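Progress report: Kerkstead small meeting room and shared offices
To: Glenys Lewis
From: Trefor Harries
5/12/24

This covers the period since the last payment was drawn down. The work is on schedule except for the blinds and the storage cupboard, both explained further on. Spending is within the amount agreed.

## Work finished

The partition between the old print room and the corridor has been taken down and rebuilt two feet farther back. It gave us the small meeting room we asked for in the application. The new door is hung and the lock works on the same key as the front office.

Electrical work was signed off on the first inspection. Edwards replaced the ceiling lights in the corridor and moved the light switch, which had ended up behind the new door. The old switch box has been filled and painted over. There is still a faint outline if you look for it, and Aled Voyle will give it another coat when he does the baseboards.

The heating in the small room runs off the corridor loop. We had asked for a separate control, but the quote was too high for a room that size and we left it out. If the room turns out too warm in June we will look at a fan.

## Work not finished

The blinds from Nokside came in the wrong width and have gone back. The replacements are promised within 18 days. There is no charge for the exchange.

The storage cupboard is waiting on a decision. Rhun Trevor would like it in the corridor, where everyone can get to it. I would prefer it in the front office, where it can be locked. Either position costs the same, so this does not affect the budget, but we need to settle it before the flooring is laid at that end.

## Furniture

We said in the application that we would reuse what we could, and most of the furniture has come from our own offices. The only large purchase was the desk for the front office, from Zinosau. It was delivered flat and took two people most of a morning to put together. One drawer runner was bent and a new one has been sent.

The meeting table came out of the upstairs office and did not need refinishing. We chose it over the long table because people can get past it to reach the far wall. The seating is a mixed lot, black office chairs along with a blue upholstered one, and the arms and backs do not match. Hamish Rutherford has asked whether we should buy a set.
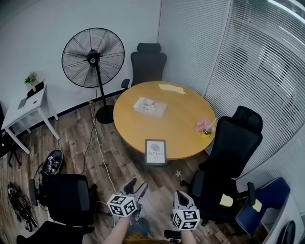

My view is that new chairs can wait until the next budget year. The table is in daily use already and the room has been picking up the usual clutter, so I would put a small shelf ahead of seating. The round top fills up fast: a plastic cup with a straw, a white card and a small framed picture are enough to get in the way of anyone trying to spread out papers. The picture ought to be on the wall in any case. I have added picture hooks to Aled's list, and the shelf can go up on the same visit.

## Money

There is $100 left in the furniture line, which will cover the shelf and hooks. The contingency has not been touched. I would like permission to move any balance on the blinds into flooring, where the price of the edging strip has gone up since we applied. The invoices received so far are in the shared folder, apart from the one for the door, which Edwards is reissuing with the correct address.

## Next steps

- Confirm the cupboard position with Rhun
- Fit the blinds when they arrive
- Put up the shelf and picture hooks
- Lay the corridor flooring, allowing 2 days with the side entrance closed
- Finish the baseboards

Staff need at least 7 days' notice before the side entrance is closed, and I will send that out as soon as the flooring date is fixed. Please let me know about the transfer before then so the edging strip can be ordered.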